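Folding sheets at work, now with robots coming: how is your crew taking it?

bodik_88
Posted August 2020
Our linen service is bringing in automatic folding, and a few of us moved over to the training side.
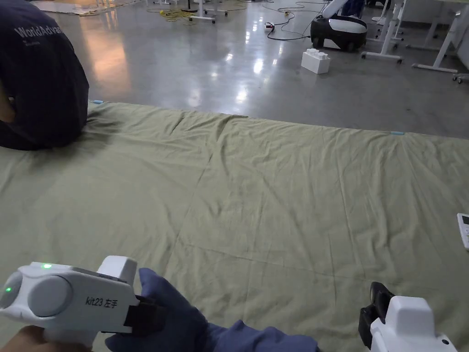
I've folded big sheets for years (and loved it, mostly!), so going over one slowly, corner by corner, feels funny, but my back is grateful for the change.

reltness
Glad for you, but we went from 200 pieces a shift to 359 and got no raise. Careful what you cheer for.

bodik_88
Fair, though our hours stayed the same, and I do like the new work.

grustanari
I'm with reltness on this one. Ask about pay before September.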